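Folding and Storing White Cotton Laundry in a Shared House
Project report, Home and Textile Studies, Trarngate College
3 Jul 2020

1. Background

Our house in Jonthorpe has one washer, one drying rack and one closet for clean linen. White cotton items were a regular problem. They came off the rack, sat in a heap for a day or more, and were then put away creased. Some of them had to be washed again before anyone wore them. The project looked at whether a fixed routine for sorting, checking and folding would cut down on the rewashing.

2. Method

The work started in April and ran in two stages. In the first stage we changed nothing and kept a log of each item that went through the wash. In the second stage we used the routine below. Across both stages we logged about 80 items, mostly T-shirts and pillowcases. All were washed with the same powder, sold locally under the name Mandagi, on the same warm setting.

The routine for each item:

Take it off the rack and shake it once by the hem.
Check the neckband or top edge, outside and inside.
Turn back the hems and look along the stitching.
Brush off any lint with a dry hand brush. If a mark stays, put the item in the rewash bin.
Fold on a flat surface and put it in the closet the same day.

T-shirts were folded in three lengthwise and then in half. Pillowcases were folded in half twice. We tried rolling the T-shirts for a while, but the rolls came apart on the shelf and we went back to folding.

3. Results

Fewer items went back to the wash in the second stage. Most of the change came from small dark specks that turned out to be lint and brushed off easily. In the first stage those items had gone straight into the rewash bin.

The inside seams took the longest to check. Knit cotton folds over itself when it is piled up, and an overlocked edge catches fibers that a flat area does not. Specks were easy to miss on an item in a heap if the seam was turned under.

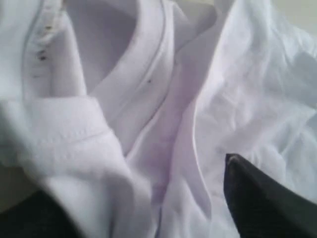 Figure 1. White cotton garment before folding, with small dark specks along the seam at upper left.

Creasing also improved, but we only judged this by eye. Two of us disagreed on several of the pillowcases, so no score is given for it here.

4. Problems

The log was not filled in every time during the first stage, and a few items are missing. The rack stands next to a window that faces the Lasevport road, and dust from outside may have added to the marks on warm days. We did not test this. We also did not separate old T-shirts from new ones, and the older fabric seemed to hold more lint.

5. Further work

The same routine could be tried on towels, which shed more. A lint filter for the washer has been ordered, and the log sheet will stay on the closet door until it has been fitted and used for a few loads.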